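Freezing pomegranate seeds - do they go mushy?
Posted in Kitchen & Storage, August

MarenB62
My neighbor is moving and gave me a whole box of pomegranates, way more than we can eat. Two of us in the house and one of us doesnt like them. I want to freeze the seeds for winter, for oatmeal and salads mostly. My mother always said you can't freeze them, they turn to mush and leak. But the store sells them frozen so it must work somehow??

Also how do you know which ones are ripe enough. They're all different colors, some go from yellow-orange to red, like this:

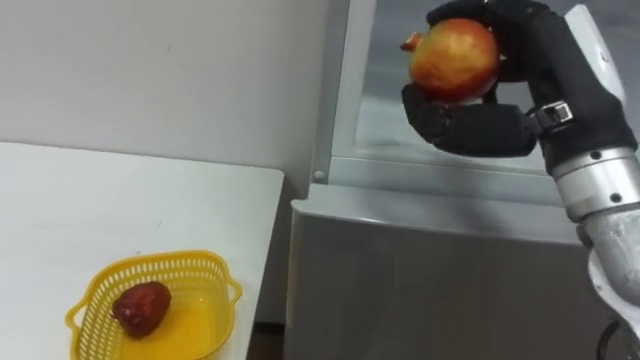 Hugo Arrieta
Your mother is half right. They get softer. Fine in oatmeal, fine in a smoothie, not great in a salad where you want the crunch. I'd keep back a few whole ones for salads and freeze the rest.

Ripeness - don't go by color, a lot of kinds never get dark red. Go by weight. Heavy for its size is good. A light one with dry, leathery skin can still be OK inside but use it first.

What I do:

Cut off the top, score the sides, pull it apart in a big bowl of water. Seeds sink, white stuff floats. Skim it off, drain.

Then dry them. Really dry them. Towel on the counter, spread out, leave it an hour. This is the part people skip and then they get one big red brick.

Sheet pan with parchment, one layer, freezer till hard. I leave mine 3 hours. Then into bags, squeeze the air out, write the month on it. They pour like peas.

The pan has to sit flat, so clear a whole level for it before you start cutting. I moved everything to the fridge at my sister's once and forgot the fish. Anyway. Empty it, wipe it down, let it get properly cold again with the door shut, then pan goes in. 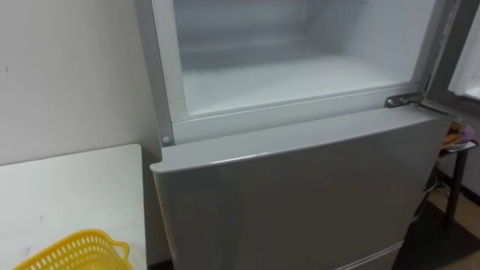
Don't stack a second pan right on the first one, the seeds underneath get squashed. Do two rounds. And keep them away from onions or anything smelly until they're bagged, they pick it up fast. I use the Mamus bags with the double zip but any heavy freezer bag is ok. The thin sandwich ones tear.

Mine are good for roughly 7 months. After that still safe, just kind of sad and icy. Take out what you need and put the bag straight back, if they thaw and refreeze that's when you get your mothers mush.

skerdale_kim
just juice them. so much easier. blender, few short pulses, strain, ice cube tray. wear an old shirt

MarenB62
Thanks both! Did the first seven tonight with the bowl of water, took me till almost 10 pm but no stains on the ceiling this time. One was brown inside so I tossed it. Seeds are on the towel now. Hugo, do you thaw them first for oatmeal or throw them in frozen?

Hugo Arrieta
Frozen, right at the end, heat off. Stir and give it a minute. If you cook them they go pale and the hard bit in the middle gets annoying to chew.

And yes toss the brown ones, even if only one side is brown. I used to cut around it - the rest tasted off too.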